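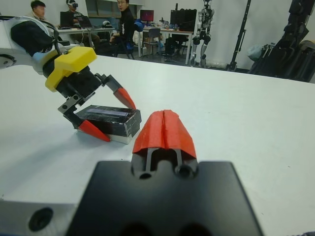
One reader wrote in October that methylated spirits took the texta off her bench in seconds and left a dull patch she still sees every morning. She wanted to know what she should have tried first.

Home Benches Floors Walls Ask Us Search

Getting marks off a white work surface

Start with the mildest thing and only move up if the mark is still there after two goes. Most everyday marks come off at step one or two.

1. Clear the bench and wipe it down with a damp microfibre cloth. Grit left on the surface will scratch once you start rubbing.

2. Put a few drops of dishwashing liquid in a bucket of warm water. Wring the cloth out well, lay it over the mark for five minutes, then wipe. Tea and coffee usually need a second soak.

3. Make a paste of bicarb soda and water, thick enough to hold on a spoon. Dab it on, leave it ten minutes, and lift it off with a wet cloth. Don't scrub. On a gloss finish, skip this step.
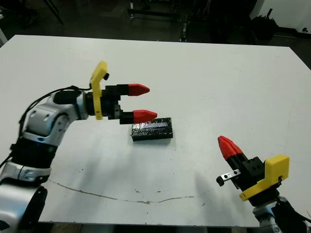 Photo supplied: Skurix

4. For texta and biro, try methylated spirits on a cotton bud, somewhere out of sight first. Check that spot the next day. If the colour or shine has changed, stop there. Keep windows open and anything with a flame switched off.

5. Glue left by tape softens with a little eucalyptus oil. Roll it off with your thumb, then wash with the soapy water or the bench will stay slippery.

Scuffs and scratches

Grey scuffs are often rubber or metal sitting on top of the finish, and a clean white eraser will shift a lot of them. Scratches you can catch with a fingernail are another matter. On solid surface tops they can be wet sanded with 2000 grit, finishing by hand with Drerker paste on a soft rag. Don't sand a coated board.
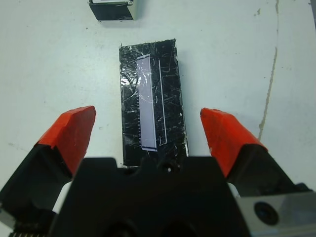 Black tape on a white top with light scuffs.

If a line won't budge, run a fingernail across it. A dried spill sits slightly proud and will soften under a wet cloth. A crack won't, and needs filling before water gets into the board. We used Trendari filler on a 1680 mm bench; it took two coats, with a night between them.

Bleach and oven cleaner should stay in the cupboard. Both can yellow a white finish.

Contact us | Copyright Sala Home Guides | Back to top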